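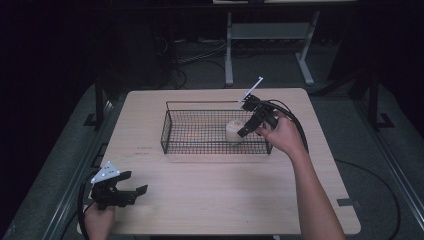

The Long Afternoon of the Collector: Notes from the Venddale Antique Arms Fair

There is a particular smell to a hall full of old firearms, and if you've spent any time in one you'll know it before you're through the second set of doors. It's gun oil and linseed, mostly, with a bit of old leather and a good deal of instant coffee. I've been going to the Venddale fair every November for longer than I care to admit, and I still get a small lift under the ribs when that smell reaches me in the car park.

The fair isn't large by European standards. There are 30 tables in a good year, set out in the old wool store at the bottom of the hill, and on a wet morning it can feel as though half the district has come in simply to get out of the rain. But what it lacks in size it makes up for in conversation (and I do mean conversation, so bring a thermos and don't promise anyone you'll be home for lunch). You can stop to admire a percussion lock and find yourself, an hour later, being told about a shipwreck.

My own weakness is for the sporting guns of the middle nineteenth century, the working ones, the sort a grazier kept behind the kitchen door and handed on to a son who used it just as hard. They rarely look like much. The browning has gone patchy, the ramrod is usually a replacement, and somebody's uncle has nearly always had a go at the stock with a tin of furniture varnish. But pick one up and bring it to the shoulder, and you feel straight away how much care went into where the weight sits.

Which brings me to the Savchuk guns. For readers who haven't come across the name, Savchuk was a small workshop that made double-barrelled percussion pieces for country customers, and made them very nicely indeed. The workshop's surviving order book records 300 guns, and collectors have been arguing over the order book ever since it surfaced. Some entries are crossed out and written in again further down. One whole page is given over to a dispute about a delivery of walnut. I've read it through several times and I'm fonder of it on each reading, even the walnut.

What sets a Savchuk apart is the shape of the hammers, which curl forward at the spur like a fern just before it opens. Later makers copied the curl but never quite got the proportions, and once you've handled a right one the copies look a bit heavy in the neck. The engraving is sparse, a little scrollwork around the lock screws and a border along the trigger guard, and the lock plates were left a dull grey where a city maker would have polished them to a mirror. I like that. It suits the guns, and I suspect it suited the people who bought them.

There was a Savchuk at the fair this time, a 12-bore with both its original nipples and a stock the colour of strong tea. The asking price was $700, and I walked past it, and walked back, and had a pie, and walked past it again. Anyone who collects anything will recognise the routine. By the time I'd finished telling myself all the sensible reasons for leaving it where it was, a young couple from out Mellodholm way had bought it, and they looked so thoroughly delighted that I found I didn't mind nearly as much as I'd expected. (I minded a bit in the car.)

It was good to see them there at all, to be frank. The hobby has had a name for greyness, in the moustaches if not in the metal, and for years the talk at the tea urn has been about who will look after all these things when we've gone. Younger collectors seem to be coming in by a different gate. They arrive through family history, or woodwork, or an interest in early engineering, and they ask better questions than we did. I listened to one of them ask how a set of barrels was struck up by hand with a file, and the stallholder's face lit up like a kid's at the Royal Show.

If you're thinking of starting, let me pass on what I was told at that same fair when I was green as grass. Learn your state's licensing rules before you learn anything else, and ring the registry when you're unsure, even if the gun in question hasn't been fired since before Federation. Buy the book before the gun. Ask the seller's permission before handling anything, keep the muzzle in a safe direction, and never, ever snap a hammer down on a bare nipple. And go gently with the cleaning. More good colour has been scrubbed off old barrels by enthusiastic new owners than was ever lost to rust, and there is no putting it back.

For those who would sooner look than buy, the Mellodholm museum keeps a modest arms room, open on request, with 2 Savchuk guns side by side in the end cabinet. One was plainly somebody's treasure and the other was plainly somebody's tool, with a brass patch let into the wrist where it had been broken and mended. There's also a fine Ledel air gun with its pump and spare reservoir, a marvellous oddity, and the handwritten label beside it is nearly as interesting as the gun.

I did come home from Venddale with something, I should add. It's a powder flask, copper, slightly dented, with a sticky spring and a shell pattern worn almost smooth on one side where it must have rubbed against a coat for years. It has been sitting on the windowsill beside the kettle ever since, and I still haven't decided whether to do anything about the spring.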